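Does a Standing Desk Help You Study? A Term Project Report

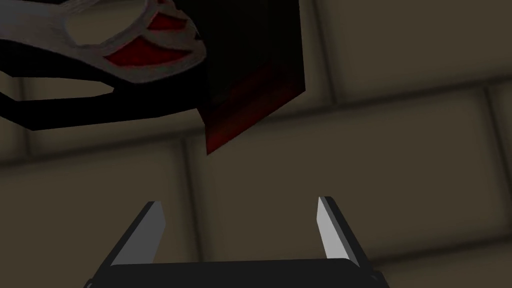
Ziad Sabbagh

Introduction

Our college library bought a set of standing desks from Roder last year and put up posters saying they "boost focus and energy". I wanted to know where that claim came from. The posters gave no source. The Roder leaflet in the library office gave one figure, that 95 per cent of users "felt more alert", and no word on how many users there were or who had asked them.

I started out doubtful and I should say so, as it probably affected how I read my own results.

What I did

I took 30 students from the second-year group and asked each of them to do two reading sessions, one sitting and one standing. Each session used a passage of 700 words followed by a short set of recall questions. Half the students sat first and half stood first. The passages came from an old comprehension book and were meant to be equally hard, though several people told me the one on canals was duller than the one on lighthouses. I agree with them.

After each session I asked people to rate how alert they felt. I also let them write comments, which turned out more useful than the ratings.

The sessions ran on Thursday afternoons in October. The upstairs room gets stuffy by four o'clock and I had no control over the heating.

Results

Recall scores were nearly the same in both positions. The small gap there was favoured sitting, but it came down to a handful of students and I would not build anything on it. Those who read the lighthouse passage did better whether they sat or stood, so the choice of passage mattered more than the desk.

The alertness ratings went the other way. Most people said they felt more awake on their feet. This looks like support for the poster, until you remember that everyone taking part had walked past the poster for a year. I asked them to rate the very thing they had been told to expect.

Among the comments, sore feet came up again and again. One student wrote "fine for ten minutes, then I was thinking about my knees". Another liked standing because it stopped her slouching over her phone.

What other people claim

Dikora, who sell a rival desk, say on their website that they surveyed 4,000 office workers. I wrote to ask for the questions they used and was sent a discount code. The Idard brochure talks about calories, and I left it out because burning calories is a different matter from learning anything.

Problems with my project

The group was small and they all knew me. The sessions were short, so I can say nothing about a whole day's work. I marked the recall answers myself and knew which were which — my tutor pointed this out after the marking was done, and there was no time to repeat it.

What I think

I found no sign that standing helps people remember what they read. Some students like it, and that is a fair reason to keep a few of the desks. I don't think it is a reason to buy more, and I would like the posters either to name a source or come down.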